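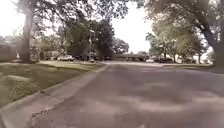

Figure 1. Residential street with asphalt roadway, concrete curb and gutter, and grass lawn.

Municipal Climate Commitments and Residential Heating: A Review of the Prunham Building Emissions Ordinance

Term project report, Environmental Policy and Planning
Authors: Nayara Lacerda, Adalberto Amaral, Lucimara Moura
Project advisor: Dalva Barros
Submitted 2025-04-16

Abstract

The city of Prunham adopted an ordinance in November that sets a schedule for reducing emissions from heating in residential buildings. This report reviews the text of the ordinance, compares it with the policy of the neighboring city of Jondinau, and presents the results of a household survey carried out in the Seixas district of Prunham. We received 179 usable responses. Most respondents had heard of the ordinance, but few could say which parts of it applied to their own home. We find that the replacement rule is workable in detached houses with adequate electrical service and that the rebate is poorly matched to the households with the oldest equipment. The report ends with changes to the rebate procedure and the permit form.

1. Introduction

Cities control building permits, zoning, and local inspection. They do not usually control the power supply, the price of fuel, or the sale of heating equipment. A city that wants to lower emissions from homes must therefore work mostly through the permit process and through payments to owners.

Prunham is a typical case. Its housing stock is mainly detached and semi-detached, and most homes are heated by gas furnaces or boilers. The city does not own the gas or electric utility. Its earlier climate plan covered city vehicles, street lighting, and public buildings, and left private homes to a voluntary program that was closed when its funding ended.

The project had two questions. First, does the ordinance as written give owners a clear duty at a clear time? Second, do owners and tenants in one district understand that duty well enough to plan for it? We did not try to estimate the total emissions the ordinance will avoid. The data needed for that estimate (fuel use by address) is held by the utility and was not available to us.

2. Background

2.1 The Prunham ordinance

The ordinance has three working parts.

The replacement rule applies when a furnace or boiler is removed at the end of its life. The owner must apply for a mechanical permit, and the permit may be issued for a heat pump, a connection to a shared heating loop, or a gas appliance paired with a heat pump in a hybrid arrangement. A gas-only replacement is allowed under a hardship exception.

The rebate pays $800 per dwelling toward equipment or toward an electrical panel upgrade, but not both. It is paid after the final inspection.

The reporting rule requires owners of buildings with more than 22 dwelling units to file annual energy use with the city. Smaller buildings are exempt.

There is no penalty schedule in the ordinance itself. Section 9 refers to the general penalties in the building code, which were written for unpermitted construction. It is not clear how they would be applied to a missed energy report.

2.2 The Jondinau policy

Jondinau took a different approach. It has no replacement rule. It requires all new residential buildings to be wired for electric heating, and it offers a low-interest loan for work in existing homes. The loan is repaid through the property tax bill and stays with the property when it is sold.

The two policies are hard to compare by outcome at this stage. They can be compared by who carries the first cost. In Prunham the owner pays the full price and recovers part of it later. In Jondinau the owner pays little at the start and more over time. Renters are not addressed directly in either text.

3. Methods

3.1 Document review

We read the ordinance, the staff report presented with it, and the public comment file. Each clause that creates a duty was entered in a table with the party responsible, the event that triggers the duty, the deadline, and the proof required. Clauses with an empty cell in any of these columns were marked as incomplete. The same table was filled in for Jondinau by a second reader. Differences between readers were settled by discussion.

3.2 Survey

The survey was a paper form with a prepaid envelope, delivered to detached and semi-detached homes in Seixas. The district was chosen for its mix of owner-occupied and rented houses and for the age of its buildings. The form had sections on heating equipment, knowledge of the ordinance, plans for replacement, and tenure. An online version was provided through a printed link.

Forms with no answer in the equipment section were excluded. Where two forms came from the same address, the first received was kept.

3.3 Interviews

We interviewed Cremilda Prado, a mechanical permit reviewer for the city, and a field estimator from Triro, a heating contractor that works in both cities. The interviews followed a written guide. Notes were sent back to both for correction before use.

4. Results

4.1 Completeness of the ordinance

The replacement rule is complete as to party, trigger, and proof. The deadline is incomplete. The text says that the permit must be obtained "prior to replacement," which works for planned jobs but does not cover emergency failure in winter. The permit reviewer confirmed that the office currently accepts applications filed after an emergency installation, under a practice that existed before the ordinance. This practice is not written down.

The hardship exception is incomplete in two columns. It does not state what proof is required or how long the exception lasts. A gas-only furnace installed under the exception could remain in service for its full life.

The reporting rule is complete except for the penalty question noted above.

4.2 Survey results

Most respondents owned the home they lived in. Gas furnaces were the most common equipment, followed by gas boilers. A small number already had heat pumps, mainly in houses that had been extended or remodeled. Many respondents did not know the age of their equipment, and tenants were much less likely to know than owners.

Awareness of the ordinance was high, but knowledge of its content was low. The most frequent error was the belief that working gas equipment had to be removed by a fixed date. The ordinance contains no such requirement. The second most frequent error was the belief that the rebate is paid before the work is done.

Among owners who expected to replace their equipment soon, the main concern was cost, followed by doubts about performance in cold weather. Noise was mentioned more often by respondents in semi-detached houses, where the outdoor unit may have to stand close to the neighbor's wall. Several written comments asked whether the front yard could be used for the unit. The zoning code does not permit mechanical equipment between the front wall and the street, and the ordinance did not change this.

4.3 Interview results

The Triro estimator identified electrical service as the main source of delay. Many older houses need a new panel before a heat pump can be connected, and the panel job requires its own permit and inspection. The heating permit cannot be closed until the electrical permit is closed. A job that takes 2 days of work on site can therefore remain open for much longer on paper, and the rebate waits for the final inspection.

The permit reviewer described the form itself as a problem. It has no field for the equipment being removed — the reviewer must request this by phone or e-mail. Without that field the city also has no record of how many gas units are leaving service, so it cannot measure the effect of its own rule.

5. Discussion

The replacement rule is a reasonable use of the powers the city has. It acts at the point when money will be spent in any case, and it does not force early removal of working equipment. Its weak point is timing. Heating equipment tends to fail under load, in cold weather, when the owner has little time to compare options or wait for a panel upgrade. An informal practice in the permit office is covering this gap.

The rebate is simple to administer. However, an owner who needs both a heat pump and a panel receives the same amount as an owner who needs only one. Houses with old panels are often houses with old furnaces, so the support is smallest, relative to cost, where replacement is most likely. The Jondinau loan handles this better, as the amount follows the size of the job. It also adds debt to the property, and some owners will refuse it for that reason.

Tenants in Seixas have no formal role under the ordinance. The owner chooses the equipment, while the tenant in most cases pays the energy bill. A change from gas to electric heating moves cost from one bill to another, and the result depends on rates and on the insulation of the house. We did not collect bill data and cannot say which way the change would go for a given household.

6. Limitations

The survey covered one district and was voluntary. People with an interest in the subject are more likely to return a form, so awareness is probably overstated. Apartments were not included. Equipment type was reported by residents and was not checked on site. Only one contractor was interviewed, and contractors who install mainly gas equipment may hold a different view. The form was printed in one language.

7. Recommendations

7.1 Add a written emergency procedure to the replacement rule, with a fixed period for filing after installation.

7.2 Define proof and duration for the hardship exception.

7.3 Allow the rebate to cover both equipment and panel work on the same dwelling, with separate payment for the panel when its own inspection is passed.

7.4 Add fields to the mechanical permit form for the type, fuel, and age of the equipment removed.

7.5 Send a one-page notice to all residential addresses stating that working equipment may stay in place — this was the most common misunderstanding in the survey.

8. Division of work

Lacerda carried out the document review for Prunham and wrote Sections 2 and 4.1. Amaral prepared the survey form, entered the data, and wrote Sections 3.2 and 4.2. Moura reviewed the Jondinau policy, conducted both interviews, and wrote Section 4.3. The remaining sections were written jointly.

Appendix A contains the survey form. Appendix B contains the clause tables for both cities.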